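Last updated: April 11, 2023

Tags: robotics, evaluation kit, laundry, manipulation

# Ulano Laundry Kit – evaluation notes

Ulano is a single-arm laundry kit sold by Zondbridge. It ships with the arm, a two-finger gripper, the Gil control software and a set of ready-made routines for front-loading washers. We had it on trial at Nollevum from February and recorded 2229 episodes. These notes cover what is in the release and how the kit got on.

## Tasks

There are 31 task variants, all built from the same few actions: open the door, reach into the drum, take hold of a garment, bring it out, put it in a basket, shut the door. Episodes start at different points, so check the `start_state` field before you mix them. 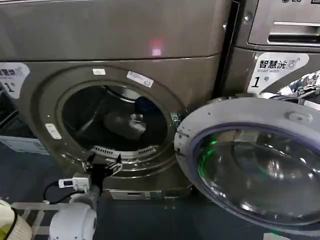
Dark clothes in a dark drum were the hardest case for Gil. It often took a fold of cloth for the drum wall and closed on nothing. Turning the exposure up helped a little – see `config/drum.yaml` for the values we settled on. Light cotton gave no trouble.

Glare from door glass is the other known problem. We left those episodes in and marked them `glare: true`.

## Known faults

- Gil 2 drops its calibration if the arm is powered off during a routine.
- 19 episodes have no gripper force readings.
- Socks are labelled `small_item`, with no finer class.

## Verdict

Good hardware, thin manual. Support answered quickly, but the setup guide skips the reach limits and we had to measure them ourselves.

## Contact

Hye-jin Ahn (data), Hannelore Wendt (kit setup). Please report label errors with the episode number.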